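Notebook, packing bench
27 Aug 2022

Saturday, so the room's quiet and I can spread out over both benches without anyone moaning. I wanted to get the bag notes down while they're fresh, as the last lot from July ended up on the back of a delivery slip and I've only half found them again (the top half, naturally, with none of the results on it).

The job today was paper bags. We've been going back and forth over the big brown ones for the Clorevberg orders, and the question is the same as ever: how do you get a paper bag to stay open long enough to put things in it? Plastic crates are easy, you drop things in and off you go. Paper has opinions. It wants to fold back along whatever crease it was given at the factory, and if you fight the crease in one place it pops up in another.

I started with a fresh bag from the Sornodton bundle. They come packed dead flat and tied so tightly that the outside two always have string marks in them, so I took one from the middle. Shook it open, stuck a fist in each corner, pushed the bottom down. It stood up all right but the mouth kept drifting closed, slowly, like a door on a sloping floor. Five minutes and it was a letterbox.

So then I went the other way and scrunched it. I really did scrunch it, whole thing into a ball, opened it out, scrunched it again. My gran used to do this with newspaper before lighting the fire and she swore it made the paper softer. It does! The walls lose that springy feel and you can push them where you want them and they more or less stay. After that I turned the rim outwards all the way round, a hand's width or so, and the fold acts as a sort of collar.

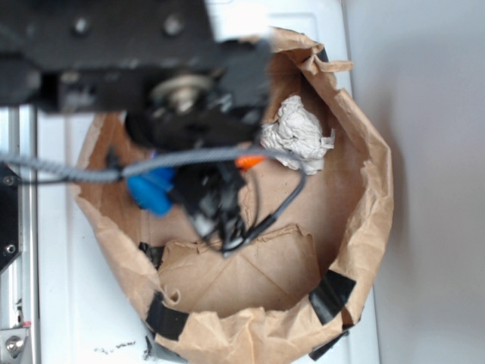

The folded collar is the bit I'm most pleased with. On a stiff bag you can't get it even, it kinks at the four corners and the sides bow in between. On a scrunched bag the whole mouth goes into a wobbly oval and holds there. It looks dreadful, I'll give you that, and I wouldn't hand it over a shop counter. But for packing at the bench it's much kinder to work with, and you can see right down to the bottom while you're filling.

About that bottom. The factory fold in the base never lies completely flat, there's always a flap that wants to lift, and small things slide underneath and hide. We lost a packet of labels under one in July and packed three orders' worth of swearing before it turned up. I've tried pressing it down with the back of a spoon (good), with a ruler (less good, it catches the edge) and with a dab of glue (no, never again, I glued the bag to the bench). Spoon it is. There's now a spoon in the drawer with PACKING written on the handle in marker, so please don't stir your tea with it.

Things I tried with the collar, for whoever picks this up next:

Narrow fold, two fingers deep. Springs back up as soon as you look away. Not worth the bother.

Hand's width. Stays down, leaves plenty of depth. This is the one I'd use.

Folded over twice. Very firm, lovely to lean on, but you lose so much height that a tall item sticks out of the top, and getting it unfolded again afterwards nearly always rips something.

Which brings me on to ripping. Scrunched paper tears more easily, there's no getting round it. Every crease is a little weak line and they all seem to meet at the rim, where your knuckles and sleeves go in and out. I had the first bag going at the edge well before lunch. The second lasted longer but I was being careful with it, and I don't think "be careful" is something we can write on an instruction sheet and expect much from.

I tried three tapes. Clear parcel tape sticks like mad but it's so stiff that it makes a new crease right alongside itself, and the next tear starts there. Masking tape bends nicely and then lets go after a while, particularly if the paper's got any dust on it. The black stuff off the Trekasska roll was the best of the lot: it gives a bit when the rim moves, and you can see at a glance where a bag's been strengthened. Short lengths are easier than one long one. With a long strip I always end up with a pucker halfway along, and then I pick at it, and then it's worse.
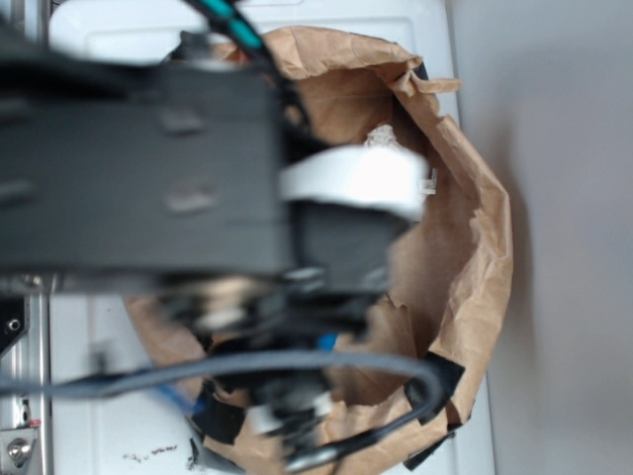 Tape first and then scrunch, or scrunch and then tape? I did it both ways round and I'm firmly in the second camp now. If the tape goes on while the bag's smooth it stops the paper softening where you most want it soft. Scrunch, open, fold the collar, then tape over the top of the fold where the wear is. Taping before the fold means the tape ends up on the inside of the bend and does next to nothing.

I also had a go at a bag from the Yan box, the one that's been sitting under the window. Heavier paper, you can hear the difference when you shake it. It took a lot more scrunching to get any give out of it and my hands were properly sore by the end, but it felt tougher at the rim. Might be worth it for heavier orders. I wouldn't want to do 58 of them in an afternoon, though.

Stock: the sheet on the wall says 3898 bags, which I can believe, looking at that shelf. Tape is the thing we'll run short of. There are 4 rolls of the black left in the cupboard and I've started one of them, so if you're putting an order in, add some more.

Still to do: leave a taped bag open over the weekend and see whether the collar's still down on Monday. Try the spoon on the Yan bags, where the base flap is thicker. Find the other half of the July notes, which I suspect are in my coat. And the used bags are in a heap by the door, please leave them be, I want to have another look at where the tears started before they go in the recycling.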